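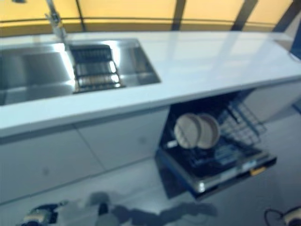 O consumo doméstico de água constitui o objeto do presente relatório, elaborado no âmbito da unidade curricular de Projeto Integrado, sob orientação da docente Réka Szalai. O estudo incidiu sobre o bairro de Lalitz, cuja rede de distribuição data, na maior parte dos arruamentos, da fase inicial de urbanização. A equipa optou por restringir a análise à cozinha, divisão em que os hábitos dos moradores variam mais de habitação para habitação. Um lava-loiça de aço inoxidável com segunda cuba menos funda e grelha metálica no interior, como o que aqui se reproduz, permite passar a loiça por água numa cuba e deixá-la escorrer na outra; nas habitações com cuba única, os inquiridos declararam com maior frequência manter a torneira aberta durante toda a lavagem.

Início | Resumo | Metodologia | Resultados | Anexos | Contactos

2. Metodologia

Foram distribuídos 293 questionários nos edifícios das ruas Atonlow e Dravura, tendo a recolha decorrido durante o mês de janeiro. Em 18 habitações procedeu-se ainda à leitura diária do contador, efetuada pelos próprios moradores às 21 horas e registada em ficha própria (Anexo B). As fichas com mais de cinco dias em falta foram excluídas do tratamento estatístico. A classificação das respostas seguiu a grelha Rezaei, já utilizada em trabalhos anteriores do curso, com adaptação das categorias relativas à rega e à lavagem de pavimentos. 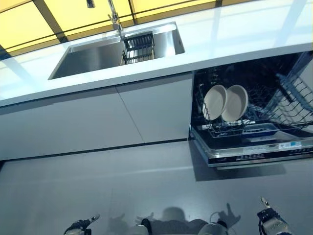
A leitura noturna foi preferida à matinal por coincidir com a presença dos moradores em casa e por abranger o consumo associado ao jantar. Registaram-se, contudo, divergências no preenchimento: alguns agregados anotaram apenas os algarismos a preto do contador, outros incluíram também os vermelhos, o que obrigou à uniformização dos valores em metros cúbicos.

3. Resultados

Dos inquiridos, 39 por cento afirmaram desconhecer o valor da sua última fatura da água. A percentagem é mais elevada nos edifícios da rua Dravura, onde a despesa se encontra incluída na quota do condomínio. Nas habitações com leitura diária, os consumos mais altos ocorreram ao fim de semana. Não foi possível isolar o efeito das fugas na rede predial, por falta de acesso às colunas montantes. Os quadros completos constam do Anexo C.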